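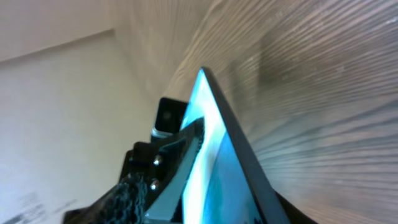
3.2 Desk setup and cable handling

Participants worked at a wooden desk in the Kiltano office, one at a time, mostly on Friday. Cables were the main complaint in the pilot (Adeleke and Olaniyan did the coding). Black ones tangle with other black ones, white is easier to follow.

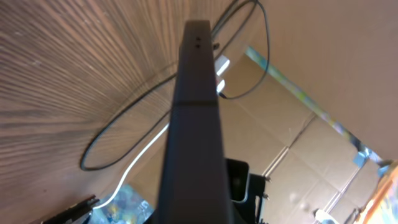
Figure 2. Black cables looped against the wood, thin white cable running diagonally.

Loops were left as found, no ties. Two raters scored each desk from 0 to 100 for clutter, then again after teh tidying task. Disagreements went to a third rater.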